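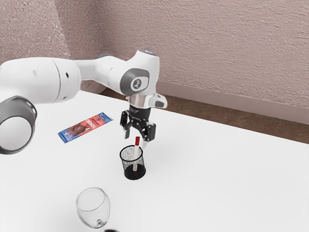
White tabletop, arm in from the left. Render.

Category: Workshop notes / Glues and finishes
Thursday, July 10, 2025
By Olesia Skoryk

Opened the second tub of hide glue this morning. The first one smelled off and went in the bin. Soaked the granules in cold water for 2 hours, then into the pot on the low setting. It went stringy at the brush sooner than I wanted, so I thinned it a little and wrote the ratio on the lid.

Glued 19 test strips, maple to maple, all from the Stirside offcuts. Four were clamped late because I was on the phone with Nouri about the veneer order (now due in August, invoice 1457). Marked those with a red pencil line on the end grain. Keep them separate when we break them.

Shop was at 23 C when I started and warmer by lunch. Illia wants the windows shut during glue-up. I left one open by the sink and could see the glue skinning over on that side of the bench. He is right, shut them.

Elango asked if we should run the liquid version next to it. Yes, but from a fresh bottle. The one on the shelf has no date on it and the cap was stuck.

Clamps: three of the short bar clamps slip under load. Tagged them and put them under the bench. Siiri has the spare pads.

Still to do:
- break the first strips tomorrow after lunch, record wood failure by eye
- order more cold-soak jars
- ask Arsen where the good thermometer went
- scrape the bench before the squeeze-out sets any harder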